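Yhon Taipe
July
Filed under: Hands-On / Home Robots / Long Threads
Last updated 4:40 PM

OK, thread time. A bunch of you asked how the Kenov arm kit is going, and my replies were getting out of hand, so I'm putting it all in one place. Mute me now if you don't care about kitchen robots!

Quick background. Kenov sells a one-arm counter kit. You get the arm, a controller, a gripper, a tablet app, and a year of their task software, which is called Grovia. I paid $2156 with shipping. My own money, no discount, no code to give you.

The job I want it for is small. My mom has bad wrists and makes a fruit plate every afternoon. If an arm can get fruit from a plate to a board without squashing it or throwing it, I'm interested. Cutting is a whole other conversation and no, I'm not giving it a knife.

Setup first. The box says one evening. It took me two, and most of the second one was me arguing with the app over Wi-Fi. The arm itself went together fine. Four bolts at the base (long hex key, they include a short one, buy the long one) and then the cable clips.

The cable clips are bad, by the way. They pop off every time the shoulder swings past a certain point. I'm on velcro straps now and it's way better.

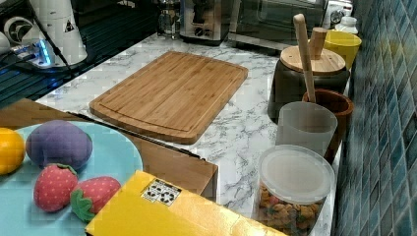 Practice runs are all toy food for now, and I'd tell anyone to do the same. Grovia wants you to show it a task over and over before it tries anything alone, and real strawberries do not survive that many goes. I went with a mix on purpose: the orange is round and shiny, the plum (or eggplant, my family is split) is fuzzy, and the strawberries are plush with floppy green leaves. Shiny and fuzzy ask for totally different things from a gripper. Start with fuzzy. You'll feel like a genius.

How the teaching part goes: you hold the arm and move it through the job by hand, tap save, put everything back, do it again. The app gives you a little progress bar. It starts offering to try on its own after 400 saved runs, which sounds awful, but they're short ones and I did a lot of them with a ballgame on.

Its first solo tries were rough. It went for the strawberries by the leaves, lifted them very politely, and let go halfway. Over and over! I sent a clip to my mom and she has watched it more times than I have.

By 1000 runs it was a different machine. Fuzzy fruit gets to the board pretty much every time now. Strawberries too, as long as they aren't touching each other. When they're touching it sort of dithers over them like me in front of the fridge at 11 PM.

Shiny stuff is still the weak spot. The stock fingertips are a hard rubbery plastic and smooth round things squirt right out. I bought the Flusel soft tips as an add-on and they help a lot, but they pick up lint from the plush like you wouldn't believe. I wipe them with a damp cloth every few runs.

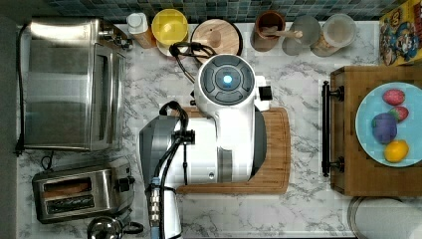
Noise! I forgot noise and three of you asked. Moving slow, it's quieter than my dishwasher. On the fast setting there's a whine that gets into your teeth. I leave it on slow. It's moving a plum, there's no rush.

Space is the real question for most people. Kenov's site makes it look like this thing tucks into a corner next to the coffee. It doesn't. It wants a clear swing in front and it wants the counter to be properly deep. Measure with the arm stretched all the way out and then add your elbow, seeing as you'll be the one standing there teaching it.

Also think about what lives along your back wall. You have to tell the app where the no-go areas are, and you do that by dragging boxes around on the tablet with your finger. It's fiddly and my first set of boxes was way off. Anything tall (wooden spoons, I'm looking at you) needs a taller box than you'd guess.

Support gets a good grade from me. I wrote in about the Wi-Fi thing at night and had a human answer the next morning with the exact menu to open. They also mailed me new cable clips. Same bad clips, but still, nice of them.

The thing I don't love is the subscription. After the first year Grovia is paid, and without it the arm will replay what it already knows but you can't teach it anything new. That's spelled out on page two of the manual and not on the product page, and I think it should be on the product page.

Somebody asked about Bugti, the cheaper kit. I've only had my hands on one at a friend's place for an hour. It's lighter, it's simpler, and it had a wobble at full reach that I wouldn't want near a plate. Could've been that unit. If you own one, tell me, I'd like to be wrong, it costs a lot less.

Would I buy the Kenov again? Yeah, I think so, for this one job, and with the soft tips in the cart from day one. If you want something that cooks, keep your money. If you like tinkering and you've got the counter for it, it's a really fun month.

Next up for me is real fruit. I want to hit 2000 runs with the toys first and sort out the shiny problem, then it's grapes, which I fully expect to find under the stove until Christmas.

Replies are open. Ask me about bolts, I have opinions on the bolts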